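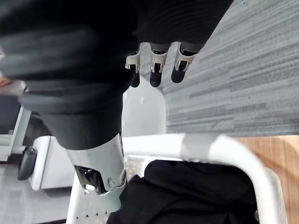 Vol. 19, p. 3438

Zerkden Open Day

The Zerkden Open Day is a public demonstration of manipulation robots held each October at the Zerkden laboratory building. It grew out of closed visits for equipment suppliers and has kept much of their form: short scheduled runs, a fixed set of household tasks, and a question period with the operators. The event is organized by the engineering firm Andik together with Kenico, which supplies the hands and wrist housings. Attendance is limited to 400 visitors, admitted in groups of up to 19.

Background

The supplier visits were arranged by Gwenllian Edwards, then head of testing at Andik. Visitors were shown recorded trials and a bench setup with a single arm clamped to a table. Edwards considered the bench trials a poor guide to work in furnished rooms, and had the demonstrations moved to a floor area fitted with ordinary furniture. The public was admitted from the following year.

Kenico joined after the move. Until then the arms had carried two-finger parallel grippers, which handled boxes and bottles well but often dropped cloth. Kenico's multi-finger hand replaced them for all tasks except the lifting of crates.

Demonstration area

The ground-floor hall is divided into 5 stations. Each has its own operator, a marked standing line for visitors and an emergency stop at either end of the line. Furniture is bought from general retailers and is not altered for the robots. The seating station uses a white chair with tubular armrests and a perforated seat, placed close to the boundary between a grey carpet and a light brown wood floor. Casters and chair legs behave differently on the two surfaces, and a chair that is pushed during a reach may turn as well as slide.

The other stations cover shelving, table clearing, door handles and crate lifting. Their order in the tour varies with the number of groups in the building.

Equipment

The arm used at the seating station has a dark soft covering over the forearm and a silver-white metallic wrist segment. The fingers have pale jointed brackets with narrow slots and end in rounded black tips. A small camera is mounted at the wrist. Its view is sent to a monitor beside the standing line, where visitors see the fingers at close range together with whatever lies beneath them. Much of this view is taken up by the hand and forearm, and operators depend on fixed room cameras for the approach to an object.

Motion planning is done with the Žukauskas method, named for the project in which it was developed. The method divides a reach into a free segment, in which speed is limited only by the arm, and a guarded segment, in which the hand slows and any unexpected load halts the motion. The length of the guarded segment is set by the operator before each run. Longer segments are used near armrests and other parts that stand out from the main body of the furniture.

Program

Doors open at 10 a.m. A safety talk is given in the lobby, after which groups are led through the hall. A full tour takes a little over an hour. At each station the operator names the task, runs it once at reduced speed and once at working speed, and then takes questions. Failed runs are left to finish or stopped by the operator, and the cause is read out from the log where it is known.

The seating tasks deal with soft goods on and around a chair. They include reaching over an armrest, grasping folded cloth from a seat, and placing a cushion against a chair back. Dark fabric is regarded as the harder case, as its folds give the camera little contrast to work with. Visitors may ask for a task to be repeated with the chair turned, but may not move the furniture themselves.

Reception and use of results

Logs from the day are kept by Andik and combined with those from ordinary test weeks. Edwards has described the public runs as useful mainly for the frequency of interruptions, which the test schedule does not otherwise provide. Early visitors complained that the hand could not be seen from the back of a group, and the monitors at the standing lines were added in response. A second complaint, concerning the slow pace of the guarded segment, led to a change in the safety talk but no change to the runs.

See also: Guarded motion; Multi-finger hands; Wrist cameras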